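Pradis Bench Scale: Set-Up Guide
Part 2: Surface, placement and your first reading

By now the scale is out of its box and the box has been put somewhere you'll never find it. Keep the warranty card if you can. This part takes you from a bare work surface to a number you can write down without blushing.

What you need

The scale
The Brastach starter set of wooden cubes, or any small solid thing you don't mind weighing over and over
A surface mat (we ship the Trastunus, black marble pattern; other mats are fine and most are less dramatic)
A pencil and something to write on

Setting up the surface

1. Clear the area and wipe it down. Crumbs weigh something. The scale will find them before you do.

2. Lay the mat so it covers the spot where the scale will stand, with some room on every side. It may hang over or stop short of the table's edges. Neither affects a reading.

3. Smooth the mat outward from the middle with the flat of your hand. Wrinkles at the far corners are a matter of taste. A wrinkle under the scale is a matter of physics, and physics generally wins.

4. Press down on each corner of the area where the scale will go. If anything springs back, return to step 3 and think about what you did.

Note: Glossy mats look very smart and throw back every light in the room. Sit where you plan to work and check that you can read the display from there. If all you see is glare, turn the scale a little or move the lamp. Tilting the scale toward you is tempting and will ruin everything.

Placing the scale

5. Put the scale down flat, platform up. It does not need to be square to the mat. It does need to be within easy reach, with clear air above it and nothing leaning on its sides.

6. Leave a patch of open mat next to the scale. This is your staging spot, and people who skip it end up holding a cube in one hand, a pencil in the other, and a grudge.

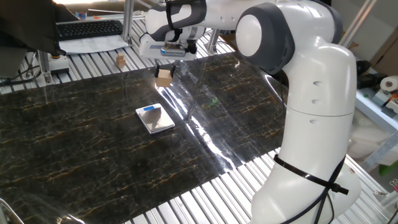
Figure 1. Scale on the mat, cube held clear of the surface.

7. Switch on with the platform empty. The scale does its own zeroing and takes 6 seconds to do it. You will be certain it has frozen at second four. It has not.

8. Wait for a steady zero. If the display settles on anything else, press TARE once. Once is plenty. Pressing it again restarts the wait, and the scale has no sense of your impatience.

Caution: Do not rest your hand, the pencil, a mug or the edge of this guide on the platform during zeroing. The scale will accept whatever it finds there as the new nothing, and every later reading will be off by one mug.

Caution: The platform is rated for 234 grams. Past that, the display shows OVER and goes on showing it until you take the load off. It can't be argued with, and leaning on it to see what happens is not covered.

Staging the cube

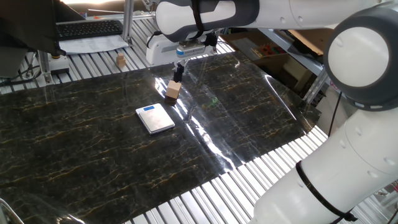

Reading time for the rest of this part: 2 minutes

Set the cube down on the open mat before every reading, even when you're sure you can go straight to the platform. A short stop on the mat lets you change your grip, turn the cube to its cleanest face, and notice that you left the scale switched off.

9. Put the cube beside the scale, close enough that the trip over is short. It doesn't have to line up with anything. A cube at a slight angle weighs the same as a tidy one.

10. Look at the cube. Loose splinters, dust and old sticker glue all count toward the total. Brush off what comes off easily and leave the rest. You are weighing it, and sanding is a different hobby.

11. Pick it up from directly above, by two opposite sides. Coming in from the side tends to nudge the scale, and a nudged scale should be zeroed again.

Taking the reading

12. Lower the cube onto the platform and let go only when it's sitting flat. Dropping it from even a small height gives you one large, exciting number followed by several smaller ones. None of them is the answer.

13. Take your fingers away completely. Hovering is fine. Touching is not, and it's surprising how many hoverers are touching.

14. Wait until the display stops changing, then write the number down. The scale shuts itself off after 35 seconds without a change in load, and your memory may go sooner. 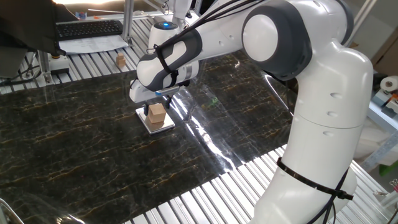
Centering matters less than people fear. The sensor sits under the middle of the platform, and it puts up with a load that's a little to one side, so long as no part of the cube hangs over the rim. A cube near the center but slightly to the left, like the one on the platform here, needs no correcting. Nudging it toward perfection usually costs you the reading. Keep any other cubes well away from the scale, too. The second one in the picture is off the marble sheet altogether, over on the ribbed metal, and it would take real effort to weigh that one by mistake.

15. Lift the cube straight up and let the display come back to zero. If it comes back to something else, check for grit on the platform, then press TARE and take the reading again.

16. Repeat with the same cube. Two matching readings mean you're set up. If they disagree, trust neither of them and go back to step 3.

If the numbers won't settle

Number creeps up or down: There's a draft, or somebody is leaning on the table. Close the window, then look at whoever is nearest.

Number jumps when you walk by: The floor is passing your footsteps to the table. Stand still, or move to a sturdier table.

Display is blank: Press ON. If it stays blank, change the battery. If it's a new battery, turn it the other way up.

Display shows OVER with nothing on the platform: Switch off, check that nothing is wedged under the rim, and switch on again. If the message stays, see the Shi service sheet packed with your charger.

Cleaning is covered in Part 3. Until then, use a dry cloth, and don't run anything under the tap.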